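Studport Sorting Guide
Section 4: Setting Up and Judging a Small-Parts Task

4.1 Purpose of this section

Site managers regularly ask whether a machine can take over the sorting of loose hardware, either on the shop floor or in a home workshop. The answer depends on the parts, the surface and the time allowed. This section explains how to set up a small-parts task with bolts and washers so that the results can be compared fairly with hand work.

Read Section 3 (Fingertip Inspection) before you begin. A tip that is worn or loose will make any result meaningless.

4.2 Preparing the table

1. Clear the working area in front of both operators. Items at the far side of the table may stay if they are out of reach of the fingers.

2. Stand each bolt on its head with the threaded end up. Leave enough space around it for two fingers to close from either side.

3. Lay the washers flat. Do not line them up. A task that works only with parts in a neat row says little about ordinary sorting.

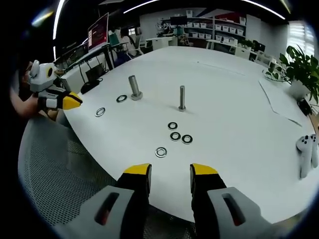 4. Bring both grippers to the near side of the table and open the fingers fully before the first attempt.

5. Start the timer when the first finger moves. Each attempt is limited to 151 seconds.

CAUTION: Do not press the fingertips down against the table to catch the rim of a washer. Repeated pressure will pull the tip off its mount.

4.3 Which parts to begin with

Tall parts are the easier case. A standing bolt or hex standoff offers two sides to close on, and a small error in height seldom matters. Flat rings are the harder case. The fingers must meet a thin edge very close to the surface, and a ring that is touched off-center slides away.

Begin with tall parts and add flat ones only when the operator or the machine can complete five attempts in a row. Rods lying on their sides fall between the two and may be added at any point.

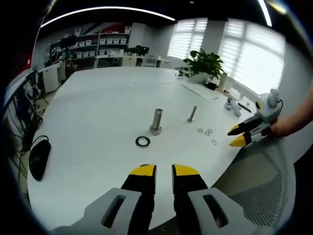

Dambrauskienė wrote to us after the Flemenden trial that this order flatters the machine. On her floor the flat rings make up most of the bin, and a line that handles bolts well but leaves the rings for a person has saved very little labor. She asked that the two results be reported separately.

We have accepted this request. Beginning with this edition, the record sheet has one line for tall parts and one line for flat parts. Do not combine them into a single score.

4.4 Reading the results

The Flemenden trial recorded 900 attempts by machine. Of these, 659 ended with the part in its correct place inside the time limit. Most of the remaining attempts involved washers. Experienced staff doing the same work by hand needed roughly 19 seconds per attempt and seldom dropped a part. 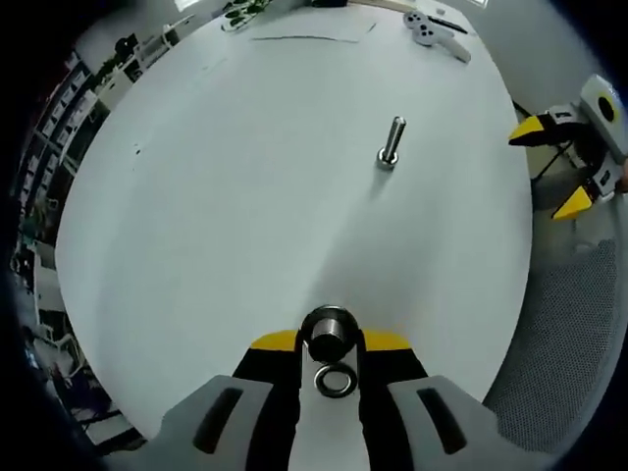

These figures support a limited claim. A machine can now be trusted with standing parts on a clear table when speed is of little concern. It cannot yet be left alone with mixed hardware, and the same caution applies to similar household chores, such as emptying a drawer of screws or picking coins off a counter.

NOTE: Results from the Brekden site are not included in this section. That site used a tray with raised edges, and its attempts cannot be compared with those made on a flat surface.

4.5 After each session

1. Record any part that left the table as a failed attempt, even if it was recovered within the time limit.

2. Return all parts to the container and count them against the parts list.

3. Wipe the fingertips with a dry cloth. Do not use solvent.

4. Sign the record sheet and store it with the inspection form from Section 3.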